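Bon, appareils auditifs, suite et (j'espère) fin. Rdv chez Güler à Bekville ce matin, 45 minutes d'attente
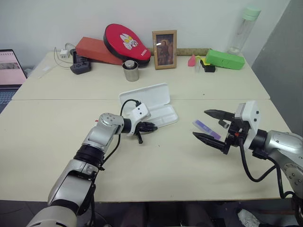
une abonnée me répond que chez elle, à Lavham, le réglage est compris dans le prix et qu'il faut exiger le devis détaillé avant l'essai. Merci, j'aurais du y penser avant

2/ Donc devis demandé. 3 lignes. L'appareil, le suivi, et « divers ». Divers quoi ??

3/ L'essai : 28 jours. On m'avait dit un mois plein au téléphone. Bref

4/ Oreille gauche ça va. La droite siffle dès que je mets mon écharpe. Embout trop petit d'après eux, ils en recommandent un, à repasser chercher

5/ Sinon Wusten fait le même modèle, moins cher, mais parking impossible et fermé le lundi. J'hésite

6/ Ah et les piles !! Pas fournies pendant l'essai. Prenez-en deux plaquettes d'avance, la pharmacie du centre était en rupture

7/ Resto hier soir avec les deux appareils : j'entend les couverts de la table d'à coté mieux que ma sœur. Réglage à revoir, rdv repris

8/ Si qqn a déja changé d'audioprothésiste en plein essai, dites-moi comment ça se passe pour la caution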